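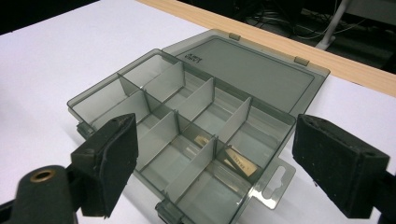

Toreck's hand-held gripper kit is on hire from August

I've been nagging Toreck about this one since spring, so I'm chuffed to say the Setutcombe firm is finally renting out its hand-held gripper kit (before now you had to buy it outright, and most of us winced and walked away). It'll be £50 a day or £203 for the week, with a £400 deposit that you get back when the case comes home complete.

You get the gripper with its camera, a charger, spare finger pads and a login for Sarnero, the software that sorts your recordings. Nayeli Barrera on the hire desk told me they're starting with just six kits -- so do ring early if you've got a deadline!

I had one for an afternoon and got on with it nicely. The grip is comfy and small fiddly jobs suit it well, though I'd love a longer cable and the manual is a bit of a slog. Citlali Espinoza runs a free starter session at the Varela workshop at 10am on collection days, and I'd go, if only for her tips on setting up the camera.

Bookings are open now, by phone or at the counter.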